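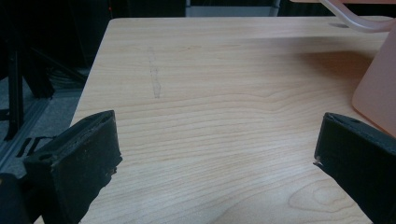 Ludeo Desk Care Notes

A plain text set of care and repair notes for wooden desks and tabletops, kept by the furniture store at Cilbridge. Maintained by Pádraig Mac Giolla.
Last revised: March 18, 2024

What is in the set

There are 118 notes. Each one covers a single job on a single top: wiping down, lifting a mark, filling a dent, re-oiling, or tidying the edge of a cable hole. The notes began as cards in a drawer and were typed up in September. Cards that only said "cleaned" were left out.

Most of the tops are pale, with a light sheen. Darker tops are included but there are fewer of them, and the advice on marks is thinner there.

Files

notes.txt — the notes themselves, one per line
marks.txt — the words used for marks, with a short meaning for each
products.txt — cleaners and oils, by type
changes.txt — what was altered and when

Fields in notes.txt

id: a number from the old card. Gaps are normal.
top: pale, mid or dark.
grain: straight, wavy, arched or mixed. Arched is for the pointed loops that some people call cathedral grain.
finish: oil, wax, lacquer or unknown.
mark: one word from marks.txt, or none.
place: near edge, far edge, middle, or by the cable hole.
job: what was done, in the words on the card.
result: gone, fainter, same or worse.

Pencil and grey marks

Grey streaks are entered as "pencil" only where the card says so. A streak that looks like pencil but was never tested goes in as "grey". The two were mixed up in version 1 and have been separated.

The usual order of work for a grey streak on a pale top:

1. Dry cloth, along the grain.
2. Soft white eraser, light pressure, then brush away the crumbs.
3. Cloth barely damp with water and a drop of washing-up liquid. Dry it straight away.
4. Stop and look at it in daylight from a low angle.

If the mark is still there after step 4, find out what the finish is before going further. Do not use a scouring pad. On lacquer it leaves a dull patch that is harder to put right than the streak was. Two of the "worse" results in the set came from this.

Cable holes

Dust gathers round the rim and gets pushed into the grain when the top is wiped. Pull the cable clear, brush outwards from the hole, then wipe. Notes on bare rims give the grit used for sanding where it was written down — usually it was not.

Known problems

The finish is unknown for a good many of the older tops, including nearly all of the Demissie desks.
"Fainter" was judged by eye, by whoever did the job.
Cards from the Zadis building were water damaged. Anything that could not be read has been left blank and should stay blank.
The arched and mixed grain labels overlap. Treat them as one if it matters to you.

Adding a note

Copy the last line of notes.txt, change the fields and leave the id empty. Pádraig gives out the numbers. New numbers start at 3350 so that they cannot be confused with the cards. Keep the job field under 200 characters.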